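Small tips for hand cream and cuticle care at home

My hands become very dry from washing dishes, so over the years I have collected some habits. They are simple and they cost almost nothing.

Warm the cream first

Put a little hand cream on the back of one hand and rub the backs of both hands together. The palms stay clean this way and you can still open a door. In July I use only half of this quantity, the skin does not ask for more.

Soften the cuticles before you push them

Soak the fingers for 3 minutes in warm water with a spoon of olive oil. Then push the skin back with a soft cloth, never with metal. My friend Joaquín Núñez, who plays guitar, does it only on the left hand — he wants to keep the nails of the right hand hard.

Save the last of the tube

When nothing comes out anymore, cut the tube in the middle with kitchen scissors. There is cream for two more weeks inside. Close it again by pushing one half over the other, and keep it in a small jar with a lid. I did this with my Balard tube and also with the Zaltach one, but the Zaltach plastic is thick and you need strong scissors.
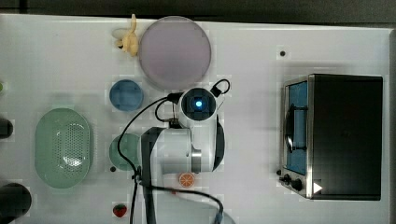 Sleep with cotton gloves

On Thursday evening I put a thick layer of cream and wear cotton gloves for 90 minutes, sometimes the whole night. Wash the gloves without fabric softener. If you don't have gloves, clean cotton socks are also good, although you will not be able to turn the pages of a book.

File in one direction

Go from the side to the center, and lift the file each time before you start again. Glass files can be washed with soap and an old toothbrush.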